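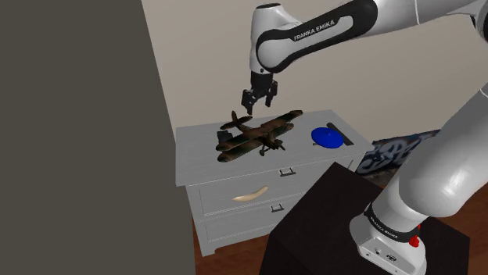 Etelka Szűcs wrote to me that she'd stop reading this blog the minute I told her a robot could tidy a kid's room, because she has been hearing that since she was a kid with a messy room herself. Fair enough, Etelka! I'm not going to tell you that. I'm going to tell you how far along I think it is, which is further than you'd guess and still not far enough to get me out of picking up socks.

I've been on a bit of a kick with this since September, when I started reading everything I could find on robot arms and housework. A lot of the work goes on in simulation these days. You set up a make-believe room with a dresser in it, throw a toy biplane and a banana in there, and let a pretend arm have a go at it. If it knocks the plane on the floor you hit reset and no real plane got hurt (I've glued enough of those wings back on to see the appeal).

And the biplane is a great test, I think. Try picking one up with two fingers, like a pair of tongs. Where do you grab? The tail is nice and thin, but then all the weight is out at the other end and the nose wants to swing down. The wings are wide and there are struts in the way. My son grabs his by whatever is closest and mostly gets away with it, because he can feel it slipping and he fixes his grip without thinking. An arm with a simple two-finger gripper has to work a lot harder for that.

Then there's flat stuff. A plate or a frisbee lying on a dresser is a pain even for me, I slide it to the edge and pinch it there. I read a long write-up from a guy called Lech Zieliński who let his arm practice on flat things, 248 tries in simulation, and the edge trick was the thing he had to nudge it toward. He got 23 good pickups in his last batch of 24, which sounds fantastic until you picture the one that wasn't being your grandmother's plate.

My brother-in-law Bogdan works at Skengate, where they pack shelving parts, and he says I'm looking in the wrong place. They have an arm on the floor that does one box, all day, same box, same spot, and he likes it fine. Change the box and somebody has to come over and set it up again. A bedroom is all different boxes! The sock is never in the same spot, and half the time it's not even the same sock as its friend.

So what would I pay for right now? Something that clears the top of one dresser into one bin, slowly, while I'm at work. It could take 10 minutes per toy for all I care. I don't need folding, and I really don't need it to talk to me.

Etelka, if you're still here, tell me what chore you'd hand over first. Mine is the dresser, then the dishwasher, and I'm still going back and forth on whether I'd let one near the cat's bowls.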